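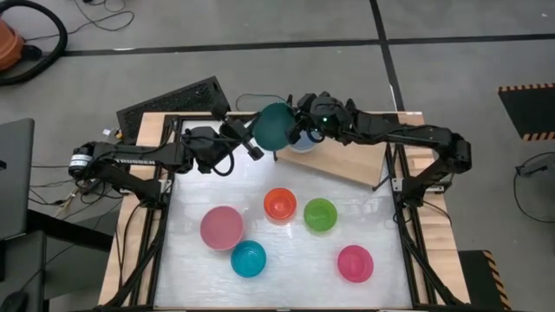

Grasari (album)

Grasari is the second studio album by the indie rock band Brulteo. It was recorded in a rented house outside the town of Cadholm and released in October by the small label Chow. The album has eleven songs and was produced by Consolacion Talavera, who also plays the organ on two of them. The title is the name of the street where the singer and main songwriter, Hòa Lưu, lived as a child.

Background

After the tour for their first album, the band took a long break. Lưu moved back to Cadholm and began to write songs on an old piano, an instrument that she did not play before. She has said in an interview that this made the songs slower, "because my hands were slow." The other members received the demos by mail on cassette, and the bass player learned most of his parts from these tapes before the first rehearsal.

Recording

The basic tracks were played live in the living room of the house. Talavera placed the drums in the kitchen, where the floor was tile, and left the door between the two rooms open. Vocals were recorded mostly after 10 p.m., when the road outside was quiet. On "Lamp Oil" a passing truck can still be heard before the second verse -- the band decided to keep it.

Three songs were recorded again later with a different guitar sound. One of them, "Northern Fence," was shortened from nine minutes to five. The long version came out as the B-side of the first single.

Release and promotion

The first vinyl pressing was 1,300 copies, in a plain gray sleeve with a printed lyric sheet. It was sold at concerts and through the mail order of the label. A second pressing of 649 copies followed in the spring, with a corrected track list. On the first pressing, the titles of the last two songs on side B were printed in the wrong order.

The video for "Lamp Oil" shows the band walking along the harbor in Cadholm with their instruments in their hands. It was filmed in one afternoon by the brother of the drummer.

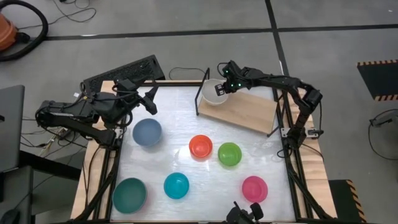
Reception

Reviews in the music press were mostly positive. Several writers praised the drum sound and the calm singing of Lưu, while others found the second half too long. The song "Grasari Street" was often named as the best one. The concert for the release, held in the Cadholm sports hall, had 1,538 visitors, the largest crowd of the band as a main act up to that time.

Personnel

Hòa Lưu -- vocals, piano
Consolacion Talavera -- producer, organ on "Lamp Oil" and "Grasari Street"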